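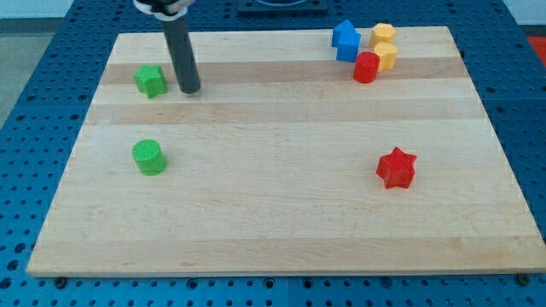 Stillthorpe will open its first night-time culture trail this February, with museums, workshops, chapels and front porches along the Gesow River staying open late so that visitors can see the town after the day-trip buses have gone home. The Gesow After Dark trail runs for 12 evenings and is free to walk. Its sign is a green star, much like the star-shaped block on the pale maple board, and you'll find it painted on doors, lamp posts and the footbridge railings from the old depot down to the boat landing. If the star is lit, the place is open. Walk in!

The trail is a project of the Stillthorpe Visitor Office and the Javmont Museum, with signs, maps and lighting by Tovar, a design studio based on Canal Street. It grew out of a question museum staff kept hearing at the front desk: what is there to do here in the evening? Until now the answer has been dinner, and then more or less bed. Most of the people who come to Stillthorpe for its history arrive mid-morning and leave before five, and many of them never cross the river.

"We have wonderful things on the east bank and I'm always pointing at them through a window," said Eliseo Lozano, director of the Javmont Museum. "People ask me if it's worth the walk and I say yes, and then they look at their watch. I'm so glad we can finally send them over there with the whole evening ahead of them."

The starting point is the Javmont Museum itself, in the former button works that opened in 1894. The ground floor galleries will be open until 10 p.m. on trail nights, including the cutting room, where the old overhead belts will be running (they are loud, and small children tend to love them or hate them). The upper floor will stay closed in the evenings while the stair lighting is replaced.

From there the route crosses the footbridge to the east bank. Stops include the dye house, the Methodist chapel with its painted ceiling, the rope walk, and a row of family homes on Lower Gesow Street where residents will sit out on their porches and tell stories about the street to anyone who cares to stop. Those porch talks came from Higinio Zepeda, who grew up in the row and has been collecting his neighbors' stories on tape for years. Parts of the recordings will play in the chapel between organ pieces.

"My aunt told the same flood story every winter and it got better every time," Zepeda said. "There are five versions on the tapes. I'm playing all five. Come and decide which one you believe, I still can't."

Visitors can follow the trail in any order and there is no need to sign up. Tovar has printed 3000 paper maps, which fold down to the size of a train ticket and can be picked up at the museum, the depot and most shops on Canal Street. There's no app. Sajib Gazi, who led the design work at Tovar, said the team walked the route many times after dark before drawing a single line.

"You see different things at night," Gazi said. "The map has the places where the streetlights are good and the places where you can hear the weir. It has the benches. We had a great time making it and I think that shows."

The Visitor Office will also be asking people what they thought. Short cards with a pencil attached will be left at each stop, and the answers will be read by Ezequiel Palacios, the office's research lead, who hopes to learn how far people walk, which places keep them longest and what made them turn back. In a trial last fall, 98 visitors filled in the cards, and their comments led to two changes: a later closing time at the dye house and hot drinks on both sides of the river instead of one.

"I read every card, some of them twice," said Palacios. "Somebody drew us a very good picture of the chapel cat. Somebody else told us the sign by the rope walk pointed into a hedge, and they were right. We've moved it."

Results from the cards will be shared at an open meeting in the museum's lecture room in the spring, and everyone who owns or runs a stop on the trail is invited.

Opening night is a Wednesday. The stars will be switched on at 6 p.m. by Rutilio Huerta, the last foreman of the button works, followed by music on the footbridge and soup at the boat landing. The footbridge, museum and chapel are step-free. The rope walk has a gravel floor and can be hard going for wheels, and the path behind the dye house is steep, so the map marks a flatter way around by Lower Gesow Street. Dogs on leashes are welcome at outdoor stops.

Parking at the depot is free after 5 p.m. on trail nights, and the last train leaves at 10:40 p.m. If the river is high the boat landing will close, and a notice will be put up at the museum door by mid-afternoon.

Press visits before opening night can be arranged through the Stillthorpe Visitor Office. Interviews are available in English and Spanish.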